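摩托车骑行护具系列开发项目阶段进展报告

报送：项目出资方
编制：Wunora 骑行装备产品开发组
日期：2018-08-08

一、本期工作范围

本期工作涉及三款产品：Junitz 夏季网眼骑行夹克、Junitz 短款骑行手套、Manolakis 可拆卸背部护具。夹克已完成第二轮样衣评审，手套处于版型修改阶段，背部护具已送检，报告未出。原计划列入本期的骑行雨衣外层，按上次会议纪要顺延，不在本报告统计之内。

二、夹克

第二轮样衣共制作183件，覆盖S至3XL全部尺码，其中男款与女款分别打版。主体为涤纶网眼布，肩部、肘部及后背下摆为高密度尼龙拼接。与首轮样衣相比，主要改动如下：

1. 肘部护具袋下移，袋口由魔术贴改为隐藏拉链。首轮试穿中，骑行姿势下护具向上臂滑移，改动后在跨骑姿势下复测，位置符合图纸公差。
2. 腰部调节带由单侧改为双侧，扣具换为低背型，减少与油箱的刮擦。
3. 袖口拉链加长，可容纳中筒手套。
4. 反光条由热压改为车缝加热压。首轮水洗后有翘边，二轮样衣按同一程序水洗，未见翘边。

遗留问题：女款M码肩宽偏大，跑版原因已查明，为放码表引用了旧版数据；3XL前襟拉链末端起拱，需调整缝份。两项均在修改，不影响面料下单。 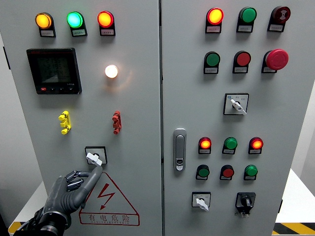

图片来源：Wunora 产品开发组

三、手套

掌部材料由牛皮改为山羊皮，厚度下降，握把手感有改善，但虎口处耐磨余量不足，现增加一层补强片。指关节硬壳开模完成，首批注塑件存在缩痕，模具已退回修整。食指触屏导电布有两种备选，试样摩擦后其中一种响应明显变差，已淘汰。

手套本期支出低于预算，差额来自尚未支付的模具尾款，不属于节约。

四、背部护具

护具为多层发泡结构，分5个尺寸，可装入夹克内袋，也可配肩带单独穿着。冲击试样已按标准要求分常温、湿热、低温三种条件送检。自行摸底测试中，常温与湿热数据离散较小，低温试样在边缘测点数值偏高，判断与最外层材料低温变硬有关。若正式报告中低温项不合格，将启用备选配方，模具不变，进度相应后移。

护具与夹克内袋的配合尺寸已冻结，后续配方调整不得改变外形和总厚度。

五、供应与产能

面料由 Clivetti 供应，首批订购网眼布3214米，已到货并完成抽检。抽检中发现两卷色差超出封样范围，已退换。高密度尼龙交期较长，建议在夹克三轮样衣确认前先行锁定用量。 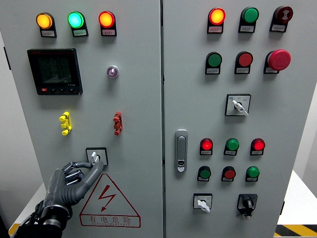

缝制产线按夹克工序重新排布，护具袋与主缝分开作业。目前瓶颈在拉链工位，双侧腰带增加的工时已计入新的工序表。手套仍由外协厂承担，外协厂的补强片裁切精度须在模具修整期间一并确认。

六、用户试穿

试穿回收有效问卷607份，问题集中在三处：夹克领口内侧摩擦颈部、后腰与骑行裤连接拉链过短、内袋放置眼镜后顶胸。领口改用绒面包边，连接拉链加长，眼镜袋移至左侧下方。另有部分用户要求增加胸部护具袋，因涉及前片结构，拟放在下一代产品中评估，本项目内不做变更。

七、偏差与风险

进度方面，夹克按计划推进，手套滞后，原因为模具返修。费用方面，总支出在批准额度内，检测费因增加低温复测可能超出分项预算，申请在分项之间调剂，总额不变。

技术风险主要为背部护具低温性能，其次为手套虎口耐磨。认证文件中的使用说明和尺码标识已起草，待检测报告编号后定稿。

八、下期安排

9月完成夹克三轮样衣并封样；手套硬壳模具复试，合格后制作全码样品；取得背部护具正式检测报告，据此确定配方。下一期报告将附检测报告副本、尺码放码表终稿及分项费用明细。

需出资方答复事项：检测费分项调剂；高密度尼龙提前锁量。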